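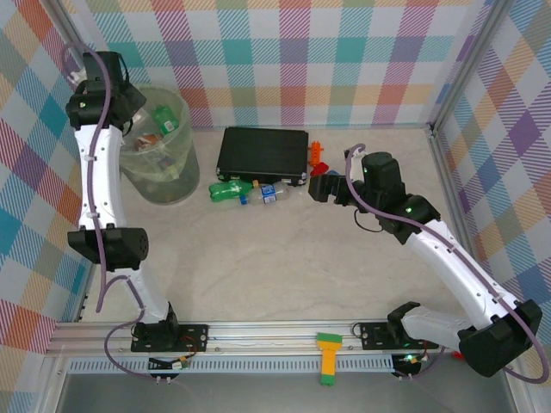 The corner bin with its liner folded over the rim, and a green bottle in with the wrappers.

Traltlow Bottle and Bin Project
Progress report to the Kinoshita Small Grants Fund
Report date: 08/10/2019
Prepared by: Yasuo Yoshida

Dear all at the Fund,

Thank you again for your patience with the last report, which reached you late and without its attachments (both my doing, and I've since learnt how to use the upload page). I've tried to be more orderly with this one and to follow the headings in your form, though I'm afraid I've wandered off them in a place or two. There is a lot to tell you, and most of it is good!

What the grant was for

You'll remember that we asked for $2000 to sort out how drink bottles get thrown away at Traltlow. When we applied, everything went into whatever bin was nearest and then out to the kerb with the general rubbish, and a great many perfectly good bottles went with it. We wanted proper bins with liners, a table for sorting, and some way of getting the bottles to the depot at Vostik before they took over the hallway. It didn't seem a grand ambition at the time, and I can report that it has been much more work than I told you it would be.

The bins

We bought two kinds to begin with, on the theory that we'd find out which suited the place and then buy more of that one. One is a round, pale grey see-through bin that narrows towards the bottom, and the other is a dark grey metal mesh wastebasket, also round. I had expected the mesh one to win easily. It was the cheaper of the two and I thought it looked smarter.

As things stand, people are fairly evenly split. The see-through bin shows you at a glance when somebody has put a bottle in with the wrappers, which has been far more useful than any of the signs I made. Against that, it shows everyone the rubbish, and a few people don't care for that at all. The mesh one sits more quietly against the wall, but the liner does need pulling up round the rim every so often or it bunches to one side, and after that small things get down between the bag and the mesh and have to be fished out with two fingers. I have become quite good at it.

Liners have been our one real overspend. We began with the thinnest we could find, and they were all right for paper and hopeless for anything with a corner or a cap on it. We moved to a slightly heavier bag from Fusten in May and splits are now rare. We also stopped knotting the bags at the back of the rim, a habit that had been tearing them before there was anything in them, and simply fold the top over now. I've put the receipts in the second attachment, including one that is faded nearly white, for which I apologise.

What people throw away, and where

I had supposed the difficulty would be in getting people to rinse their bottles. It has been more a matter of getting them to take the last two steps to the bin. Bottles get put down beside it, or near it, or on their sides along the wall where they can roll, and the coffee drinks are left about as often as the fizzy ones. We tried moving the basket closer to the door, then closer to the table, and in the end put it back in its old spot. Wherever it went, the bottles gathered just short of it. 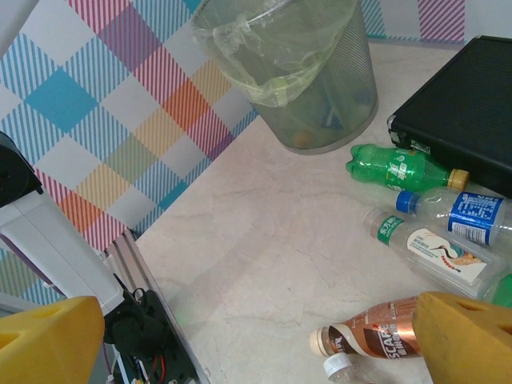 Riku Noguchi feels we have been too soft about this, and wrote to say that a bottle left next to a bin is still litter, that the bins are plenty big enough, and that if we keep picking up after people they will go on letting us. The same note suggested that caps should come off before anything goes in a bag, as capped bottles trap air and fill a liner in no time.

I think there's a good deal in that. On the caps we've come round entirely, and they now come off at the table and go into an old biscuit tin, which has had to be emptied twice this quarter. On the picking up I'm less certain. I tried leaving everything where it lay for a week and the only result was that I tripped on a soft drink bottle and said something I shouldn't have in front of a visiting school group. We have settled on a middle course for the time being, with a pick-up at the end of each day and a cheerful reminder on the noticeboard that I rewrite whenever people stop seeing it.

The sorting table

The table has been the happiest purchase of the lot. It is a plain, pale top that wipes clean, and having somewhere flat and light-coloured to tip things out has changed the whole job. Before, we sorted straight out of the bag with one arm in up to the elbow. Now a bagful gets laid out, the labels can be read, and anything with liquid left in it can be spotted before it goes over somebody's shoes. Clear bottles are the hardest to see against most surfaces, and I had worried about that, but the light catches them well enough here.

Our order of work, for anyone else you fund who might be starting out, is to tip the bag gently, stand up whatever will stand, and leave the rest on their sides until last. Bottles with no label are set apart. The depot has asked us to keep those separate, and although I was told the reason over the phone the line was dreadful, so I'd rather not guess at it in a report. There are more of them than you'd think. Labels come off in the wash, or get picked at during meetings (I am guilty of that myself), and before long you have a perfectly sound bottle that the depot would like to look at twice.

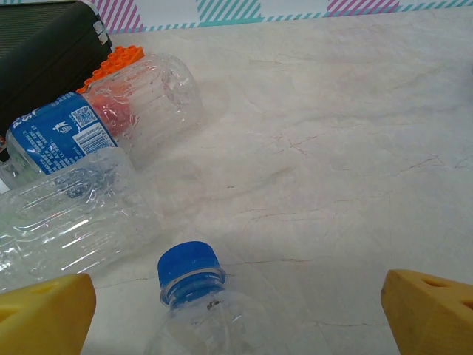
Blue cap, no label: one for the separate pile, with a labelled bottle still to be stood up.

We talked about whether to strip every label ourselves so that things would at least be consistent, and decided against it. It's slow, the glue gets on everything, and the depot would then have the whole load to look at twice. If the Fund has heard of any other group that does it differently I'd be very glad of an introduction.

Figures

You asked for one number above all, so I shall give it to you plainly. Between the start of the project and the close of this report we have taken 3819 bottles to the Vostik depot. Of those, almost 500 went in the unlabelled pile and were accepted or returned to us on the day. I don't have a comparison with the year before, and I won't pretend to one, for the simple reason that we never counted what went out with the rubbish.

We made 5 trips in all. The first was in my own car and I wouldn't recommend it to anyone who values their upholstery. The later ones were in a borrowed trailer with a tarp over the top, and I've claimed only for petrol.

The back of the table

One loose end from your visit. Your assessor remarked, very kindly, that the back of the table was attracting things that had nothing to do with bottles, and asked whether we had a plan. We have made some headway. Papers and cups now go elsewhere, and there's a shelf on order for whatever is left. I can't claim it's finished. A table is a table, and when people come in with their hands full they will put things down on the nearest one, the same as I do at home.

Water bottles in particular get parked there by someone who fully intends to come back and finish them. We've agreed that anything standing up at the back is left alone until the end of the day, in case it's somebody's, and anything lying down is fair game. So far this has led to only one disagreement, over a bottle of cordial, and it was settled amicably.

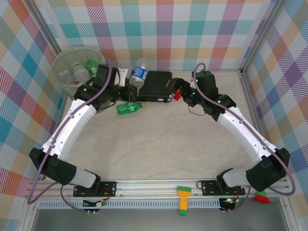

Back of the sorting table: a blue-labelled water bottle standing up by the flat black box.

What we'd like to do next

The main thing is a second proper bin of the see-through sort, with its own lid if we can find one that fits. The mesh basket will stay, but I'd like to keep it for dry paper and give it a rest from bottles. I'd also like to fix a low rail along the wall to stop anything that rolls, and I've asked for a price. If it comes in under what we have left I'll go ahead, and if it doesn't I'll write to you before spending a cent.

Beyond that, there is the question of the depot run. It can't depend on a borrowed trailer forever, and I've begun talking with the neighbours about sharing a regular trip to Vostik. They have bottles too, it seems, and nowhere much to put them. I should know more by May and will send a short note then without waiting for the next full report.

The receipts and the depot dockets are attached, in that order. Please ring if the faded one is a problem, as the shop has offered to print me another.

With warm thanks from all of us,

Yasuo Yoshida
Traltlow Bottle and Bin Project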